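Stonetti begins folding trial at Fedard garment works, with limits on what it promises

10 March 2022 – Stonetti, which sorts and packs children's and summer clothing for high street shops, is starting a trial of automated folding at its Fedard site. The company has heard a good many claims about machines and soft fabric, and would rather make few of its own.

Folding is the part of the job that has held out longest. Boxes have been taped and labelled by machine at Fedard for 9 years. A thin knit top with bound edges is another matter, as it creases and doubles over on itself.
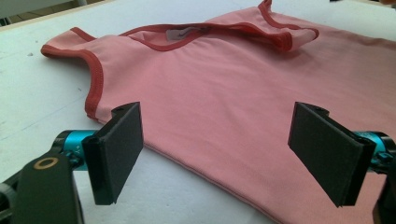

Cirkov supplies the grippers and Danzer the software. Both were asked to work from the way our own folders do the job. Stonetti has yet to be convinced that this carries over from a short session at one table to a full shift, and the contract allows us to stop in May without penalty.

The Fedard site employs 89 people. No post will be cut during the trial, and hourly pay stays as it is. Two folders will move to checking and correcting, a change they agreed to in writing. We do not call this "freeing people up". Checking is tiring work too – possibly more so – and breaks have been lengthened to allow for it.

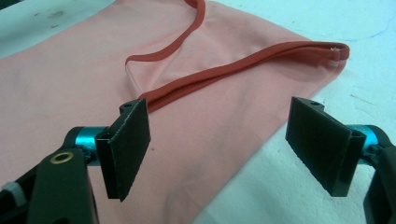
The measure is plain enough: 300 garments in a shift, folded well enough that a checker leaves them alone. Almost any system can manage a tidy square of cloth. Straps, bindings and care labels are where earlier offers fell down, and they will make up most of the test.

Results will be given to staff before they go to the suppliers, poor ones included. No decision has been made about other sites.

Press enquiries: Stonetti press desk, Fedard site office.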